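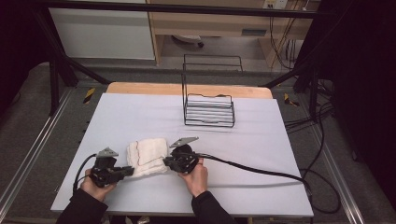
A folded white towel on a covered table.

Trotholm's public pool will close its changing rooms for two weeks in April while the showers are replaced, the town said on Monday, December 26, 2022. The main pool will stay open to members of the swim club, who are asked to arrive in their suits.

Towel rental stops during the work and starts again when the rooms reopen. The price goes up to $2, the first increase in nine years. "Laundry costs us more than it used to," pool manager Iulian Crăciun said.
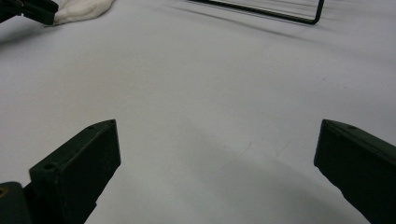 A pale gray surface, mostly bare.

Lockers on the lower level must be emptied before the closure. Items left behind will be kept at the front desk for five days. Season passes will be extended to cover the lost time.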